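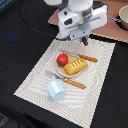 図1 黒い布を掛けた卓面とマット。右上の板の縁近くにベージュのボウルが見える。

4.2 ままごと食器の配置と「一人分」のまとまり

前節では食卓の道具立てを述べた。本節では、皿、カトラリー、玩具の食べ物がマットの上でどのように「一人分の食事」としてまとまるかを検討する。配置記録は全部で1,178件あり、Skavvilleの調査室で集めたものに、予備調査のUlon版セットによる記録を加えてある。符号化はOleksandra Hrytsenkoと筆者が独立に行い、判断の分かれた記録は協議して決めた。一件ずつ見ていく作業は地味だが、同じ顔ぶれの道具がこれほど違った食卓になるのかと、最後まで飽きることがなかった。

配置の型は七つに分けた。出発点としたのはFerreiraの分類で、もとは実物の食器を対象にしており、皿を中心とする「囲み型」と、道具を一辺に揃える「整列型」が大きな柱となっている。玩具の場合、この二つだけでは収まらない。小さな皿から食べ物がはみ出すことも、食べ物がナイフの隣に直接置かれることも珍しくない。そこで「はみ出し型」と「皿外型」を独立させたところ、それまで「その他」に沈んでいた記録がみるみる形を持ちはじめた。分類表が急に生き生きとして見えた瞬間で、本研究でもっとも心の躍る場面の一つだった。
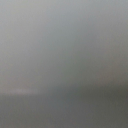
図2 近接した視点での見え。輪郭は現れず、灰色の明暗がゆるやかに移る。

符号化にあたっては、卓面全体を見渡せる視点を基準とした。判定の単位はマット一枚で、マットの辺をまたぐ物は、接地面の広いほうに属するとみなした。この規則は単純だが、符号化者間の食い違いを大きく減らしてくれた。

マットの向きも見逃せない。卓の縁と平行に敷かれたマットでは、 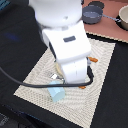
道具も卓の縁に合わせて揃えられる傾向があり、斜めに敷かれたマットでは、道具の軸がマットの辺に従うか卓の縁に従うかで記録が二つに割れた。どちらに従ったかを別の変数として立てたのは、分析の途中からである。すでに符号化を終えていた記録もすべて見直した。手間はかかったが、この変数を入れてからは、型の境目にあった記録の多くがすんなりと説明できるようになった。とりわけ囲み型では、マットの辺が皿の位置以上に強い手がかりとなっている。
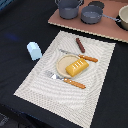 皿を核とする配置は665件に認められた。ここでいう核とは、食べ物が皿に載り、カトラリーがその皿に対して位置を与えられている状態を指す。核の認定では、食べ物が皿の内側に収まっていることを条件としない。黄色い食べ物が丸い皿の縁から一部はみ出していても、皿を挟んでナイフとフォークが向かい合っていれば、まとまりは十分に読み取れる。ナイフの先にある赤褐色の円筒形の物は同じマット上の「皿外」の要素、マットを外れて卓面に立つ淡い水色のブロックは「食卓外」の要素として扱った。この二つを分けておくと、マットの縁が食事の領域の境界として働く様子を取り出せる。布一枚ほどの差が、卓上の意味をここまで切り分けるのである。

残る課題は器の深さである。Cekettiのセットには皿とボウルの両方が含まれるが、ボウルはマットの外に残される例が多く、核として数えられるものが少なかった。使われなかった器をどう記述するかについて、15件の記録を選んで試行的に再符号化を行った。その手順と結果は4.3節で述べる。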